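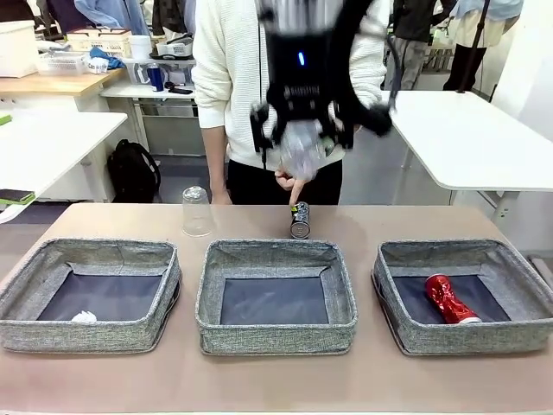 *Clellodano open basket, heather gray with navy floor, three pieces side by side on a work table.*

# Clellodano Open Fabric Basket

The Clellodano is a low, open basket of gray fabric for sorting small things on a table, a shelf or a counter. We sell it one by one or as a set of three. Many customers use the set for sorting recycling: paper in one basket, plastic in the second, metal in the third. It does also well with mail, socks, craft supplies and the things that collect near a front door.

The outside is a speckled heather gray weave, the inside floor is dark navy. The corners are rounded, so the basket is pleasant to carry with two hands and does not scratch the furniture next to it. There is no lid and no divider. If you need divided space, please look at our Craddock tray, which has its own page.

## Details

| | |
|---|---|
| Item number | 1,491 |
| Color | Heather gray outside, navy floor |
| Material | Woven polyester over stiff board |
| Weight of one basket | 700 g |
| Lid | None |
| Sold as | Single piece or set of three |
| Delivered | Flat, with the floor panel packed separately |

The color on your screen can be a little different from the color of the fabric. In daylight the gray is slightly warmer than under a kitchen lamp. The baskets are sewn in batches, and between two batches the speckle may be lighter or darker. If you want three that match well, order the set, because we always pack it from one batch.

## How to assemble

1. Take the basket out of the bag and open the four walls.
2. Push the corners outward from the inside with your thumb. New fabric is a bit stubborn here.
3. Lay the navy floor panel inside with the soft side up.
4. Press the panel down until it lies flat along all the edges.

The fold lines from the packing stay visible for some days. You can steam them lightly from outside. Please do not put a hot iron on the fabric.

## Using the set for recycling

The basket is made for small amounts, the kind you collect during a day in the kitchen or in an office room. It does not replace the bin under the sink. Put the three baskets in a row on the table, where everyone can reach them, and empty them into the large bins in the evening.

A crushed drink can takes little space and lies well on its side. Plastic bottles should be pressed and closed again with the cap — otherwise they fill slowly with air and one bottle takes half of the basket. Rinse cans and bottles and let them drip before you put them in. The fabric is water repellent on the outside only, and sweet drinks leave a ring on the navy floor.

Paper is the easiest. Small crumpled pieces and receipts stay inside even near an open window, as the walls give some protection. Newspapers are too large unless you fold them twice.

For each set we include three plain paper tags and a piece of cotton string. Write on them what you want. The rules for sorting are different from town to town, so we decided not to print any words on the baskets. In Oridthorpe, where we have our shop, cups and bottles go together, but this may not be right for you.

## Cleaning

- Shake out the crumbs and wipe the floor panel with a damp cloth.
- For spots on the outside use lukewarm water with a little dish soap, and rub in the direction of the weave.
- Do not machine wash. The board inside the walls becomes soft and will not return to its shape.
- Let the basket dry open, away from the heater.

If the floor panel is stained too much, you can order a new one under the same item number with the letter P behind it.

## Common questions from customers

**Can the baskets be stacked?**
Empty ones, yes, one inside the other. Full ones should stand next to each other.

**Is it strong enough for glass?**
We do not recommend it. A few empty jars are no problem, but the walls are not made for broken or heavy glass.

**Does it fit the Vokunine shelf?**
Yes, the set of three stands in one row on the wide shelf. On the narrow shelf there is place for two.

**Is there another color?**
At the moment only gray. A sand color is planned for January, and we will add it on this page when it is in stock.

## Delivery and returns

A set leaves our store in one carton, usually on the next working day. For schools and offices we can pack loose pieces in larger cartons without the tags. The smallest order for this is 160 pieces, and from 800 pieces we can also sew in your own label. Please write to us before you order, so that we can check the stock.

You can return unused baskets within 30 days. Please fold them along the original lines and put the floor panels back in their bag — panels that travel loose in the carton come to us with bent corners and we cannot sell them again. A basket with a sewing fault we exchange also after this time. Send us a photo of the fault and the small batch number, which is printed on the underside of the floor panel.

Page updated 10 October 2019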